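Moved the site over, mostly

I spent most of Sunday moving this blog off the old host and onto Stinlow. The files went over fine. The archive is 429 posts, and all of them made it, though the categories did not. Everything is filed under "General" for now and I'll fix that as I go.

The bigger problem was the music player in the sidebar. I built it years ago with a script called Dumik, and it expects the track list to be loaded before the page draws. On the new server the page draws first and the player shows up blank. If you reload it sometimes works. I tried putting the script at the bottom of the page, then at the top, then in its own file. Same result each time.

I've taken the player down until I can sort it out. If anyone has used Dumik with a newer setup, leave a comment and tell me what you changed.

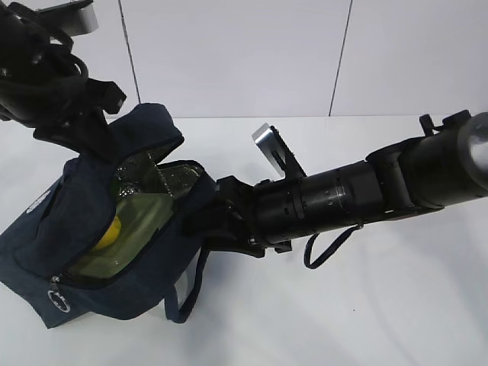

Navy bag, white table.

Listening: the new Ekström record, all 10 tracks, twice through. I liked the first half more than the second. The quiet songs sit together at the end and they run into each other – I couldn't tell you where track 8 stops. Good thing to have on while copying files.

Reading: still on the Wundska stories. I'm two thirds in and it has slowed down a lot. The one about the ferry office is the best so far. I'll finish it, but I've got a library book due first.

Some other things from the move. Old comments came across without their line breaks, so long ones look like one big block. The search box works but only finds titles. The feed address has changed, and the old one will forward until the end of September. Please update your reader before then.

I also found a drafts folder I'd forgotten about. Most of it is one-line notes, but there's a 2,000 word piece on recording from the radio to cassette that I never posted. It needs the middle part rewritten – I'd mixed up two different tape decks. I'll put it up when that's done.

Comments are open again on everything except the oldest posts.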